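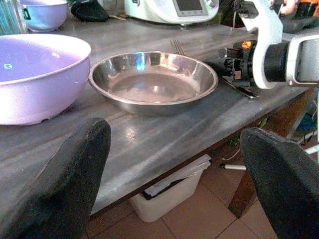
Wasel Women's Cricket Club
Progress report to Famano Community Sport Fund, June grant
29 September 2025

Quick one before the season gets going. Full accounts to follow once the bank statements are in.

Squad
Signed up 55 players, up from 38 last year. Enough for two senior sides and a girls' side, first time we've had all three. The seniors are both entered in the Moroz League. The girls' side plays friendlies until Christmas, then we look at it again. Still short of a wicketkeeper for the seconds. Two are learning.

Nets
Both lanes relaid. Old matting was worse than we thought underneath, so the base had to be dug out on lane two and that cost us nine days. Seltell did the work and held their price on the matting but the digging was extra: $982, paid from club funds, not from the grant. Side netting is up. Back netting on lane one sags in the middle and they are coming back to tighten it.

Winter training
Ran indoors at the school gym, one evening a week, seniors and girls together for the first hour. Turnout good untill exams, then poor, then good again. Fast bowlers got the most out of it. Spinners less so, the floor is very quick and nothing turns. Will ask for the other gym next year.

Coaching
Four players passed the first level course. Two more booked on the next one. We had said six by now, so behind on that. The course in our area filled up in a day.

Money
Grant spent so far: $1,730 on matting, gym hire and course fees. Kit order not in that figure yet. We want to move $200 from travel to kit, mostly helmets in small sizes, as the girls' side is bigger than planned and they can't all share. Please confirm that's OK, we won't order before we hear.

Preseason games
Played three, won one. Lost to Moroz East by four wickets after being 61 for 1, so plenty to talk about there. Catching much better than last year. Running between wickets is not, five run outs in three games. The third game was cut to 15 overs a side for rain.

Not done yet
Scoreboard repair. Sight screen at the road end, waiting on wheels. Second set of stumps for the girls. Insurance renewal is in but the certficate hasn't come, will forward it.

Next
First league round for both senior sides, away. Home ground not ready for round two either, the outfield is still soft by the drain, so we have asked to swap that one. Next report after round six, with the kit receipts.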